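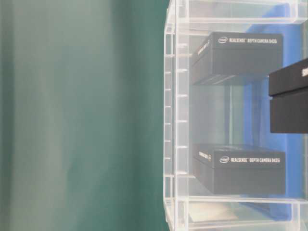 Why Can You See Through Some Things?

Have you ever walked smack into a glass door? I have. It was at the library in Wovel, I was carrying a stack of books up to my chin, and I went BONK so loudly that a baby started crying. While I sat there rubbing my nose I had a very good question in my head. How can something be hard enough to hurt me and still let me look straight through it?

It took me a lot of reading to get a proper answer, and I'm going to share it with you now.

It starts with light

You see things when light comes into your eyes. Light leaves the sun or a lamp, bounces off your sneakers, and zooms into your eye. Your brain says, "Aha, sneakers!" All of that happens faster than you can blink.

So when light runs into something, what can it do? It can bounce off. It can get soaked up, the way a black T-shirt soaks up sunshine and makes you feel toasty. Or it can keep going and pop out the other side. Most things do a bit of everything, and that's true even for a window. (Stand in front of one at night with the lights on and you'll see your own face looking back. That's the bouncing part!)

Three useful words

Scientists sort things by how much light gets through, and I think the words are fun to say.

Transparent means light goes through nice and straight, so you can see clearly what's on the other side. Window glass, clean water, clear plastic shelves and air are all transparent.

Translucent means light gets through but it's all jumbled up on the way. You can tell it's bright over there, but you can't read a sign. Wax paper is like this, and so is a bathroom window with bumpy glass.

Opaque (say it "oh-PAKE") means no light gets through. Bricks are opaque. So are potatoes, and so are you, or you wouldn't have a shadow.

OK, but why?

Here we get to the tiny stuff. Everything in the world is made of bits called atoms, and they are so small that you can't see them even with the magnifying glass in your science kit. Inside every atom there are even smaller bits called electrons.

Electrons can grab energy from light, but they're picky eaters! They only take it in certain sizes of snack. In a brick, plenty of electrons like the size that the light we see comes in, so they gobble it up. In glass, that snack is too small for them. They'd need a bigger one, so they leave it on the plate and the light carries on to the other side.

Want to know something strange? One kind of light you can't see, called ultraviolet, does come in bigger snacks, and ordinary window glass gobbles up a lot of it. Glass looks perfectly clear to us and still stops some light we never knew was there.

Glass is made from sand (really!)

A beach isn't see-through, so this one bothered me for ages. The trouble is that sand is millions of separate grains, and light bounces every which way between them. Melt the grains together and you get rid of all those little edges, so the light has a smooth path.

One August I went to watch the glassblowers at the Väisänen workshop. The furnace was set to 1135 degrees Celsius, and even from behind the rope my cheeks felt like pancakes. The melted glass was orange and droopy, like honey on a very slow day. They mix other powders in with the sand to help it melt more easily, and if there's some iron in the sand the glass comes out a little green. You can check this at home. Look at a piece of window glass from the side, where the edge shows, and you might spot the green.

What about clear plastic?

Plastic can be see-through too, and one of the clearest kinds is called acrylic. It's lighter than glass and it doesn't smash into sharp splinters so easily, so people make fish tanks and display stands out of it. It does scratch, though. My old ruler has so many scratches that it has gone from transparent to sort of foggy. Every scratch is a tiny bump that sends light off in the wrong direction.

You can see the edges of clear plastic much better than the flat middle. Light bends when it goes from air into plastic and bends again when it comes out, and at an edge it gets sent off at funny angles, so the edge can look bright or white.

Try it yourself: the disappearing paper trick

You need a piece of plain white paper, a few drops of cooking oil and a paper towel. Ask a grown-up before you borrow the oil!

1. Hold the paper up to a window. You can see a soft glow, but not much else.

2. Put it down on the paper towel, drip some oil in the middle and rub it in with your finger.

3. Hold it up again. The oily patch lets a lot more light through!

Paper is made of squashed plant fibers with air in between, and light bounces around in all those gaps. Oil fills them up, so there's less bouncing and more light makes it to you.

Now go on a see-through hunt in your kitchen. Try a jar of honey, an ice cube, a slice of cucumber and a plastic bag folded over lots of times, and decide which of the three words fits each one. I still can't make up my mind about the cucumber.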